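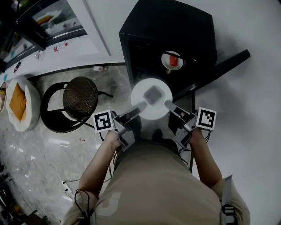 Two hands at work over a round white plate.

The Second Desk

Statement entered in the daybook of the Correspondence Section, Divum, Limside office, for 26th April.

The Section opened at the usual hour. Mrs. Brigitta Zwahlen, Head of Section, was on leave for the first time in the period covered by this book, and the duties of the Head passed to the undersigned under the standing arrangement. The undersigned had read the standing arrangement on Sunday evening and again on the train.

Mr. Ortner reported at his desk and stated that he had lost his voice. He stated this in writing. He was reminded that the rules permit an employee to go home in such a case, and he wrote that he preferred to remain, as his apartment was being painted. He was assigned to filing.

The telephone began shortly afterward. The first call concerned file 3016, which a Mr. Igor Laskowska had been promised by the end of the previous week. The file was not in the cabinet. The card in its place bore the initials B.Z. and no date. Mr. Laskowska was informed that the matter was receiving attention. He replied that he had been told this before, by a lady with a pleasanter manner.

Miss Polák proposed that the file might be in Mrs. Zwahlen's room. The room was locked. The key was found in the cup where the key is kept, and the undersigned entered with Miss Polák as witness, as the rules require.

It should be recorded that the room was in excellent order. The plants had been watered. On the desk stood a second, smaller desk lamp which does not belong to the inventory, and beneath it lay file 3016, together with 57 letters addressed to Mr. Laskowska, all in Mrs. Zwahlen's hand and none of them sent. The earliest was from July. Each began by regretting the delay. The undersigned read two of them and part of a third before Miss Polák closed the folder.

The first letter dealt with the boundary of the Mirnon property and was correct in every respect. The second dealt with the boundary in its first paragraph. After that it described the view from the office window when the river is high, and asked whether Mr. Laskowska could see the same water from his side.

Miss Polák asked what was to be done. The undersigned consulted the standing arrangement, which provides for outgoing mail, incoming mail, and mail returned by the carrier.

The letters were put back in the order in which they had been found. The lamp was turned off. File 3016 was removed, signed for, and copied by Mr. Ortner, who had by then recovered enough of his voice to ask why everyone was so quiet.

Mr. Laskowska telephoned again before closing. He was told that his papers would go out with the evening mail. He thanked the Section and asked when Mrs. Zwahlen was expected back. He was told Thursday. He asked whether that was certain, and the undersigned said that it was.

The key was returned to the cup.

Sandra Garside
Acting Head of Section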